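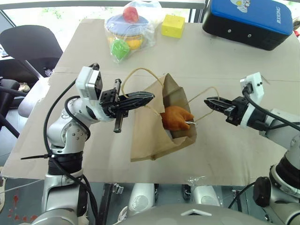
Bag Club, Term Two: Where Things Stand

Tala Kassab asked me to write this item because, in her words, I am the member least likely to oversell it. I'll take that. Readers who enjoyed the last newsletter's account of our "breakthrough" in automatic packing may want to sit down.

The project, for those who skipped that issue, is our entry for the Ralmont student challenge in March. Two arms have to put a soft toy into a paper carrying bag, take hold of both handles, lift the bag and set it down on a marked spot. Everything is learned from demonstrations. A student drives the arms through the job, we record it, and we feed the recordings to a policy that is supposed to pick up the knack. The club has recorded 240 demonstrations so far. I drove a good share of them and my shoulders can confirm the number.

I'll start with what is good. Getting a plush toy into an open bag is mostly solved, at least with the toys we have. Plush is forgiving. You can grab it badly and it still comes along, and if you let go a little early it drops in anyway. I don't think we should be as proud of this as we are.

The handles are another matter. Twisted paper handles bend when you touch them, and they never stand up the same way twice. One leans in, the other flops out, and the gripper has to get a finger through or around each of them without knocking the whole bag sideways. A person does this by feel. Our arms have no feel worth mentioning, so they do it by looking, and they don't look very well when a wrist is in the way of the camera.

Our last proper test was 20 runs. We counted a run as a success only if both handles were held and the bag left the table with the toy still in it. The result was 10. Half. The slide that went to our faculty adviser, Charalambos Kyriakidis, called this "robust two-handed manipulation." He crossed out "robust" and wrote "sometimes" over it, and I would like that slide framed.

What bothers me more than the score is how we got it. Every one of those runs used the same style of bag, on the same cardboard, at the same time of day. When Tala turned the bag a quarter of the way around, just to see, the left arm went for where the handle used to be and closed on air. It did this with great confidence. We haven't put that in the official count, and I think we should.

There was also a long argument about the failures that did happen. One camp says more data will fix it: record another few hundred and the arms will sort themselves out. That camp is usually made up of people who aren't signed up to do the recording. The other camp, which is Tala and me and on good days one of the first-years, says our demonstrations are too much alike. We all set the bag down in the same comfortable spot with the handles fluffed up nicely, then we're surprised when the policy can't cope with a bag that hasn't been groomed for it.

So we have agreed on some changes, for whatever agreement is worth in this club:

Whoever is driving doesn't set up the bag. Someone else puts it down, any way they like.

Creased and worn bags stay in use until they tear. The new ones were making us look better than we are.

Failed demonstrations get logged with a note on what went wrong. "Bad" is not a note.

Test runs are announced before they start. If you only decide it was a test after it worked, it doesn't count.

The last one was mine, and it passed by a single vote.

On software, we're still using Camico to sort and trim the recordings. It is fine. It crashes when two people open the same session, so please stop doing that. There is a plan to move to Paiva over the summer, and I've been told it will save us hours. I have been told this about every tool we have ever moved to, and each time the hours went into the moving. I'd wait until after the competition.

We also heard from a student at Dravside, whose team is working on the same task. They say they are getting nearly every lift. They didn't say how many tries that was, or whether the handles were stiff, or who placed the bag. I wrote back with those questions and got a thumbs up. Maybe they really are that far ahead – it would be nice to know someone is. I'd still like to see it done with a bag I picked.

Do I think we'll be ready? I think we'll be able to do it on a calm day with a cooperative bag. The judges bring their own bags. The rules say "standard retail type," and that covers a lot of ground, including the flat-handled kind we haven't touched at all. If you have paper bags at home with handles of any sort, bring them to the lab and leave them in the box by the door. Odd sizes are especially welcome.

We could also use more drivers. You don't need experience, but you do need patience, and you need to be all right with watching a gripper miss a paper loop over and over while you hold your breath. Sign-up is on the sheet outside the lab. Write your name so it can be read this time. Tala will do the first session with you, and I'll do the second, where you find out about the handles.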